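# Play kitchen corner with clear acrylic: how do I clean it, and what do I do with the pot?

**tealeaf_and_crumbs**

Hi all, long one, sorry, get a brew.

I've been putting together a little pretend cooking spot on our wooden table. It's for the toddler group I help with in Fornholm, and we want it ready for the start of May. The table itself is lovely, really dark streaky grain, and I don't want it knocked about, so the play area is done in clear acrylic. You still see the wood and it wipes down. That was the theory anyway!

Two things are driving me up the wall.

First, cleaning. I gave the acrylic a go with Jorkonar, the blue spray we use on the windows, and it dried all smeary. I went over it again with kitchen roll and now there are tiny hairline scratches when the sun comes in sideways. Is that the spray or the kitchen roll? And can I get them out or am I stuck with them?

Second, the pot. The toy food is all plastic, a lot of it from the Umali market set (the bitter melon is my favourite thing in the whole box, it's got all the proper warty bumps), but the pot is stainless steel. It gets dragged about and I'm sure it's going to leave marks. I don't want to swap it for a plastic one because the children love the noise when something gets dropped in. It's got a wire handle on the side as well, and small people grab it and swing the pot round by it.

Oh, and there's a clear stand at the back, the angled tent-shaped one. I was going to lean recipe cards on it but the cards I made slide straight off. If anyone has a better use for it I'm all ears. The longest it can be is 44 cm if I swap it for something else, as that's all the shelf it lives on will take.

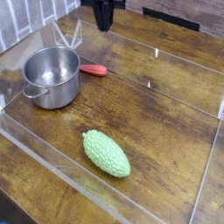
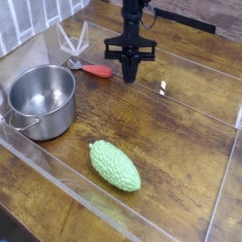

Steel pot to the left, bitter melon at the front and the clear stand at the back in both.

I've got a bottle of Urnomero plastic polish in the shed that was bought for a caravan window. Safe to use where toys go? I can't find anything on the label about it. Ta in advance x

---

**grumpybutclean**

It's probably both. Window sprays often have ammonia or alcohol in them and acrylic hates that, you can get a haze and even little cracks if you keep at it. And kitchen roll is much scratchier than it feels. Bin the pair of them as far as this job goes.

What I do with mine (I've got a clear cover over my sewing table, same stuff):

- blow or rinse the grit off first, don't rub it dry
- lukewarm water with a drop of washing-up liquid, soft microfibre cloth, hardly any pressure
- clean water on a second cloth
- pat it with a dry one

Takes me 10 minutes and most of that is finding the cloths. Wash the cloths without fabric softener or you're back to smears, ask me how I know.

Fine hairlines will come down a lot with a plastic polish. Anything you can catch with a fingernail, forget it, you'd be sanding and it's a horrible job. I've never used Urnomero so I can't tell you what's in it. I'd email the makers before using it anywhere toddlers put their hands, because everything ends up in mouths. If you don't hear back I'd live with the scratches. Mine's got loads and I stopped seeing them after a month.

---

**notanothercasserole**

get a plastic pot, problem solved

---

**muddy_wellies_2**

Ignore the plastic pot suggestion, the clonk is the best bit!! We had a metal pan in ours for years and it was the first thing every single child went for.

For the marks, we cut a circle of thin felt, the self-adhesive sort, and stuck it on the bottom of the pan. It does get grubby and you can't really wash the pan properly any more, so I peeled it off and did a new one every half term. Before you bother though, run your finger round the underside of yours. Ours had a rough bit on the base and that was what did all the damage. If yours is smooth you might get away with nothing at all. Also check the ends of the wire handle where they join the pot, that's where little fingers get nipped. If it's wobbly I'd take it out of the box till it's fixed.

With the stand, I'd try thicker card. Laminated ones are terrible for sliding. We used mount board offcuts from the framing shop, with a thin line of white tack along the bottom edge, and they stayed up nicely until somebody sat on them. You could also do picture cards in place of recipes, one veg on each, and let them match the toy to the card. The bitter melon would be brilliant for that because half of them won't have met one, and they can feel the bumps while you tell them what it's called.

---

**tealeaf_and_crumbs**

Thank you!! Washing-up liquid and a microfibre cloth last night and it's so much better already, the smears have gone and the scratches only show if I go looking. Underside of the pot is smooth, so I'm leaving the felt for now. Picture cards are happening. I've done 3 and the melon one looks like a cucumber with a rash, but never mind.

Still waiting to hear about the Urnomero so that's staying in the shed.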